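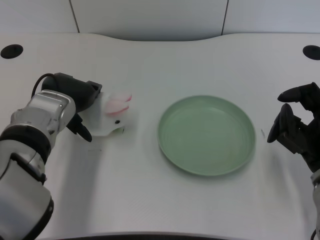
How People Learned to Tell Time at Sea

Sailors have always needed to know where they are. On land you can look for a road, a hill or a church tower. In the middle of an ocean there is only water. For a long time, ships got lost because their crews could not tell how far east or west they had gone.

North and south were easier

To find out how far north or south you are, you can look up. In the northern half of the world, the North Star sits almost still in the night sky. The closer you are to the North Pole, the higher it appears. Sailors measured the height of the star with simple tools and worked out their latitude. During the day they used the sun at noon instead.

East and west were hard

The Earth turns all the way around once every 24 hours. A full circle has 360 degrees, so the Earth turns 15 degrees each hour. If it is noon where you are and your home port is one hour ahead, you must be 15 degrees west of home. This distance east or west is called longitude.

The sun tells you when it is noon on your ship. But how do you know what time it is at home? You need a clock that keeps home time during the whole trip.

Why ordinary clocks failed

Three hundred years ago, the best clocks used a pendulum, a weight that swings back and forth. A pendulum needs to stand on something steady. On a rolling ship it swung too fast, too slow, or stopped. Heat and cold were a problem too. Metal grows a little when it is warm and shrinks when it is cool, and this changed the speed of the clock. Damp air made parts rust, and the oil inside got thick.

Small mistakes mattered. A clock that is wrong by four minutes puts you off by one whole degree. Near the equator, that is 69 miles – far enough to miss an island or hit a reef in the dark.

The marine chronometer

In the 1700s, clockmakers built a new kind of clock called a marine chronometer. It had no pendulum. A wheel turned one way and then the other, pulled by a thin spring. Some parts were made of two metals joined together, so that changes in heat pushed in opposite directions and nearly canceled out. Later chronometers were kept in a wooden box and hung in rings called gimbals. The rings let the clock stay level while the ship tipped.

The first ones cost a great deal of money, and many ships sailed without one for years. Over time they became cheaper, and some ships carried three. If one clock disagreed with the other two, the crew knew which one to distrust.

Try it yourself

Suppose your ship leaves the port of Urcombe with its chronometer set to Urcombe time. After many days, the sun is at its highest point over your ship. The chronometer says 2 o'clock in the afternoon. How many degrees have you gone, and which way?

Two hours times 15 degrees is 30 degrees. It is later at home than it is on the ship, so you have gone west.

Words to know

Latitude – how far north or south a place is.
Longitude – how far east or west a place is.
Gimbals – rings that turn inside each other and keep an object level.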